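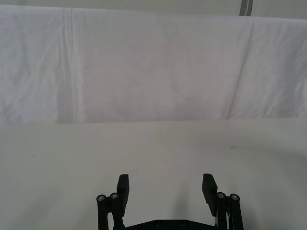

Two-finger gripper with jaws open, ahead of a white worktable.

Hellström Bench Gripper

Two-finger parallel handling for shared workstations

The Hellström Bench Gripper is supplied by Rivier as part of its bench automation range. It is intended for packing rooms, light assembly areas and sample preparation rooms in which staff and a robot arm work at the same table during a shift. The gripper takes over repeated picking and placing. Inspection, sorting of exceptions and final release stay with the operator.

Construction

The two finger pads are black with a matte surface and are carried on black linkage rods above a flat base plate. Silver socket screws at the rod ends can be reached from above with a standard hex key, so pads may be exchanged at the bench. Pads wear at different rates depending on the goods handled, and sites are advised to hold one spare pair for each station.

The unit is delivered with:
Gripper body and base plate
Finger pads, 2
Wrist camera bracket
Hex key
Printed operator card

Work surface

A plain, pale tabletop is recommended for all stations that use camera guidance. Where the area behind the bench is busy with shelving or foot traffic, a white cloth hung behind the table gives adequate results. The cloth need not be pressed. It should reach the table along its full width and be fixed so that it does not move in a draft.

Small marks on the table do not normally affect operation. Surfaces should be wiped at the start of each shift and after any spill.

Changes to the working day

Introducing the gripper alters the duties of the people at the bench, and Rivier asks customers to plan for this before delivery. At the Sanby packing site, where the equipment entered service in May, operators previously spent most of a shift transferring small parts from tray to carton. They now prepare trays, check finished cartons and attend to items the arm has set aside.

"The wrists and shoulders are less tired by the afternoon," said Comfort Issahaku, shift lead at Sanby. "The attention required is different, though. People needed time to get used to watching the work and stepping in at the right moment."

Sanby now rotates staff between the robot bench and the hand-packing line every 2 hours. The arrangement was requested by the operators, who did not wish to lose their hand-packing skills or to spend a full shift on monitoring. No positions were removed when the station was installed. Two operators have since been trained to change pads and restart the arm after a stop.

Training

Operator training is given on site by Ferenc Juhász and Kofi Odoi of Rivier and covers safe approach, stopping and restarting, pad replacement and table setup. Groups are limited to nine. Staff who will work near the bench without operating it should attend the opening session.

Service and orders

Replacement pads and screws are dispatched within 40 hours of a confirmed order. Requests concerning installation – including table height and backdrop fixing – should be addressed to Fuseini Darko, Customer Installations, Rivier.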